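Gripper comparison on the two-arm sorting table
Progress report to the Gwynne fund, second period
15 Jun 2026
Prepared by Wissam Haddad, Vakcombe workshop
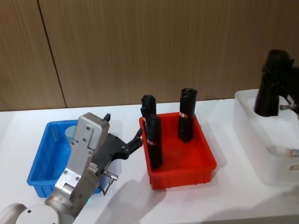

Where we are

This has been a really good stretch for us! Both arms are up on the white table, each with a black gripper, and we can finally run them at the same bins and compare what they do. The black cylinders in the red bin have become our favorite test pieces. Two stand together toward the left side and one on its own toward the right, so the fingers have to come in at a useful angle or they bump something on the way.

We finished 28 paired runs this period. In each one we try the Witoseo fingers and then the Pornolov fingers on the same layout, with the same arm speed.

What we learned

The Witoseo fingers are better in tight spots. They slip in between a cylinder and the bin wall with very little fuss, and I was delighted with how rarely we had to step in. The Pornolov fingers hold more firmly once they close, but they want more room to open, and in a crowded bin that room often isn't there.

Small clear bottles are still hard for both. The head camera loses the outline against a pale bin, and the gripper closes a little high. Changing the lighting helped one morning and made no difference the next, so we need to look at that properly.

We lost 3 working days to a loose cable at one wrist. It has a new clamp now and gets checked before every session.

Next period

We'll try 4 finger pad materials on both sets, then repeat the crowded-bin runs with the arms working at the same time (I can't wait for that one). Spending is on plan. The only request is for 2 spare sets of pads, which we would like to order before the October review.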